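Open night at the Prultden shared workshop, 5 February 2019

Parking was across the road, the coffee was in a paint can (new, I was assured), and the tour started when Wekesa Swai found the light switch.

The main attraction is Nyaga, an arm the members have been building since November. It has cost them $2657 so far, of which $200 went on a motor that fits nothing. Neema Waweru cut the base plate three times and keeps all three on the bench, as a warning.

Most of the work happens in simulation, where things fall for free. Obadia Muriithi ran the picture-frame task for us: drive up to a small framed portrait in the Van Gogh style, fingers wide open, and try to pick it up.

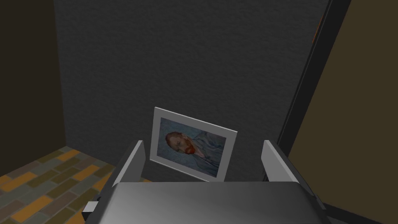
He wants 100 clean runs before the real arm goes near anything with glass in it. Akinyi Magesa would settle for 30 and a broom. I left them arguing over finger spacing and bought a raffle ticket on the way out. First prize is the motor.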